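Trivwood Baking Circle
Minutes, September meeting

Present: 13 members. Ifeanyi Iyamu in the chair.

1. Minutes of the last meeting approved with no changes.

2. Bake sale. 108 slices sold. Plum tart went first, then lemon bars. Agreed to drop the rye loaf next time.

3. Flour order. Vincze wants a minimum of 30 bags. Golov has no minimum but charges delivery. Going with Golov.

4. Shirts. Pink, short sleeves.
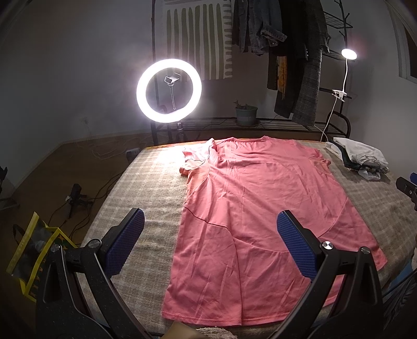
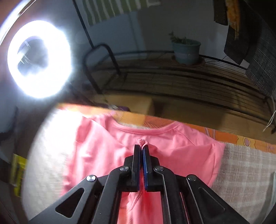

5. Pie night. Crusts to be made ahead and brought chilled. Drisier hall has 2 ovens, so baking goes in shifts. Sign-up sheet went around.

Meeting closed at 8:40 p.m.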